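Ikhsan Ong
2019-07-22

1/ Everyone keeps telling me to chuck my bamboo board and buy the Dateck one. "Never stains, never warps." Says who? Dateck, mostly.

2/ Mine has a juice groove. I have yet to meet a tomato that respects it.

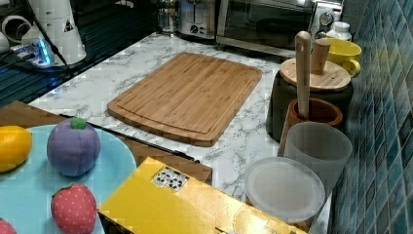 3/ Does bamboo blunt knives faster than ordinary wood?
A bit, on cheap knives. Sharpen them now and then and you'll hardly notice.

4/ The oil is where I get properly suspicious. Mandagi want 26 quid for a bottle of "board tonic". I've had plain mineral oil on the go since March and can't see what I'm missing.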